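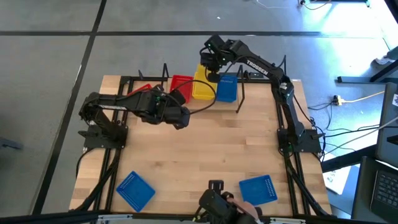 Robotics Lab, Handout 3: the Prakus two-arm sorting kit

We're reviewing the Prakus kit for plastic baskets, and I think you'll love working with it! Two arms, one table, and a task that sounds easy until a rim slips.
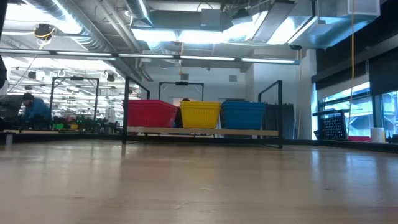 Color is the simple part – red, yellow and blue are hard to mix up. Grip is where the marks are. Read page 41 of the manual on finger spacing before you try a rim.

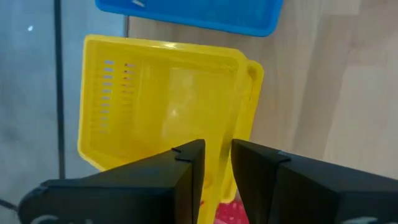 Eifion Ruddock would start with the blue baskets and leave stacking for last. Try both orders and note which you prefer.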